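December 22, 2021

Badminton set again, both arms, Radu on the leader side. Target for this layout is 200 episodes. Logged 12 before the first break and threw out two for dropped wrist frames.

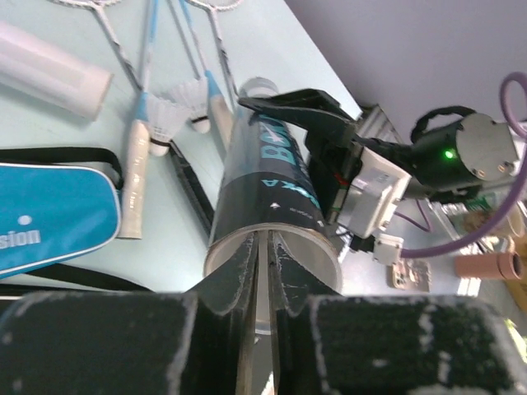 Left wrist view: tube held by the second arm, jaw at the open rim.

Sorin wants the tube grasps labeled separately from the racket grasps. Fine by me – the label file needs a new field first. Glare will be a problem for the depth estimate on anything glossy. Ask Roxana if she can mask it. 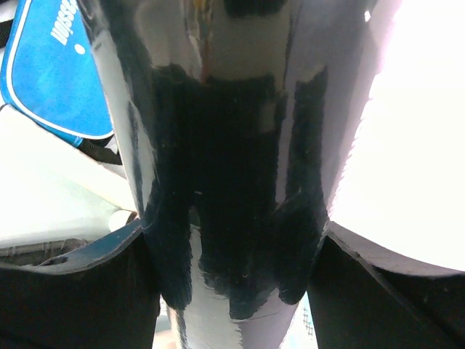
Fingers closed on the glossy black surface, blue bag behind.

Next: shift the bag, recheck wrist exposure, carry on from episode 13.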